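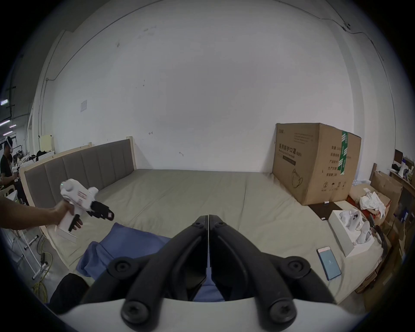 A large bed at Triltura. Beds are the main part of this job.

Room Attendant, Part Time and Full Time
Triltura Extended Stay Apartments
154 Okafor Street
Posted 1/3/21

Triltura is hiring room attendants for its Okafor Street building. We have 47 furnished apartments, mostly one-bedroom and studio, rented by the week or month. Guests include traveling nurses, people between houses, and work crews in town for a season. Training starts in January. We expect to hire again in March, and applications received now will be kept for that round.

The work

A room attendant cleans and resets apartments after checkout and does a lighter weekly service in occupied units. You will work alone most of the day and in pairs on the larger units. A full reset takes longer than a hotel room — there is a kitchen in every unit, and the oven and refrigerator are part of the job.

On a normal shift you will:

Strip and make beds, including lifting corners of heavy mattresses
Carry used linens to the laundry room and bring up clean sets
Clean bathrooms, kitchens, floors and inside windows
Check dishes and pans against the card in the cabinet and replace what is missing
Report stains, leaks, broken blinds and anything else that needs repair
Enter each finished unit in Nimora, our scheduling app, before you leave the floor

Mattresses are turned on a schedule. This is always done by two people. Please do not tell us in the interview that you can do it alone.

Hours

Full-time attendants work five shifts a week, 8:30 a.m. to 4:30 p.m., with a half-hour unpaid lunch. Part-time attendants work three shifts, 9:30 a.m. to 2:30 p.m. Everyone works one weekend day. Schedules are posted two weeks ahead, and you can trade shifts with another attendant if the supervisor approves it by noon the day before.

Pay and benefits

Hourly pay depends on experience and will be given to you on the first phone call. We pay every other Friday by check or direct deposit. There is a $600 bonus, before taxes, for new full-time attendants who complete 90 days. Full-time staff can join the health plan on the first of the month after 60 days. Part-time staff earn paid sick time from the first shift.

We supply shirts, gloves, masks and kneepads. You supply dark pants and closed shoes with a non-slip sole. Tips left in a unit belong to the attendant who cleaned it.

What we ask for

You must be 18 or older and able to lift 40 pounds, climb stairs and be on your feet for a full shift. The elevator serves all floors, but it is slow on checkout days and most of the staff use the stairs. You need to read enough English to follow a work order and a product label. Spanish or Swahili is helpful with some of our staff and guests, and is not required.

Experience in cleaning, laundry or home care is good to have. We have hired people with none and trained them. Training is four paid shifts with an experienced attendant, followed by a walk-through of one unit with the supervisor.

A background check is done after an offer is made. We pay for it.

Health rules at work

Masks are worn in hallways, the laundry room and all guest units. Guests are asked to step out during weekly service. If a guest is ill, the unit is skipped and rescheduled. Stay home if you have a fever or a new cough, and call the desk before your shift.

How to apply

Pick up an application at the front desk, weekdays between 10 a.m. and 3 p.m., or ask the desk to mail you one. A resume is fine but not needed. List two people we can call who have worked with you. They do not have to be former bosses.

Interviews are held on site with Brenda Nuttall, housekeeping supervisor, and last half an hour. You will also see a unit and meet Bakari Lukumay, who trains new attendants. Parking is free in the rear lot, entrance on the alley side.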